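Guides > Film & TV > Celebrity News

How to Read a Celebrity Feud Without Losing an Evening

Last updated: 12 May 2022

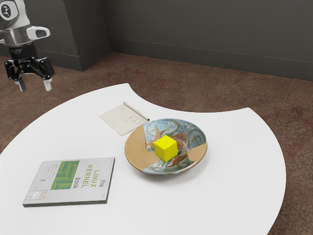 Step 1: Find the first post

By the time a feud reaches your phone, you are usually seeing the reply to the reply. Scroll back. Sort the account by date and look for the post that set things off, which is often a very dull sentence about punctuality. In the spat over the film Clirlow this February, most people I know came in at the point where Saadet Kocabaş thanked "everyone who showed up sober." The original post, two days earlier, was Berkay Kılıçarslan complaining about the catering.

Write down the time it went up. You'll want that in Step 3.

Step 2: Work out who is being talked about

Stars rarely name each other. They say "certain people" or "a colleague with a new haircut." Fans will hand you a name within minutes and they will be very sure of it. Treat this as a lead.

Check three things: who has worked with the person posting, who has a release in the same month, and who unfollowed whom. If only the last one fits, put the kettle on and wait. People unfollow each other by accident, or because of too many pictures of a dog.

Step 3: Look at the release calendar

Open a second tab and search for what each side has coming out. I went back through 15 feuds I had saved in a folder (we all have hobbies) and marked the ones where somebody had a premiere, an album or a perfume on the way. I'm not going to give you the score. I will say that I ran out of green highlighter.

A feud that starts at 9 a.m. on trailer day has probably been read by a publicist first. A feud that starts at 3 a.m. with two spelling mistakes is likely to be the real thing – and is likely to be deleted by breakfast, so take your screenshot now.

Step 4: Read the whole quote

Headlines love the word "slams." Click through and see what was said. When Haris Kadrić "slammed" his old director, the full interview ran to almost 700 words, and the slam was that he had found the shoot "a bit long." He then spent four paragraphs praising the man's soup.

If the quote was translated, find someone who speaks the language. Zofia Szewczyk's famous insult about a co-star turned into a remark about a coat once a Polish reader had a go at it.

Step 5: Count sources, not articles

You may find 92 articles on the same quarrel. Open any five. If they all say "a source close to the actor" and all use the same sentence about "tense scenes on set," you have one article wearing a lot of hats.

Entertainment sites copy each other in good faith and at great speed. Follow the links backward until they stop. With the Bimetness tour story they stopped at a fan forum, at a comment that began "my cousin thinks."

Step 6: Wait for the apology, then grade it

Look for the word "if." "I'm sorry if anyone was hurt" gets a C. "I'm sorry, I was wrong about the Wivico awards" gets an A, and I have given out one of those. It went to Necati Tokgöz, who apologized in a single line and then went quiet for a week.

A white-text-on-black screenshot of the Notes app loses half a grade. So does any apology with a link to tickets.

Step 7: Decide whether to have an opinion

You can skip this one. Most feuds do perfectly well without you, and the two parties tend to be photographed laughing at the same party by summer. If you must post, post after lunch, and leave their mothers out of it.

Related guides

How to Tell a Teaser From a Trailer From a Teaser for a Trailer
Box Office Numbers: What "Record Opening" Can Mean
Şimşekoğlu's Recut: Which Version Should You Watch First?
Award Show Seating Plans, Explained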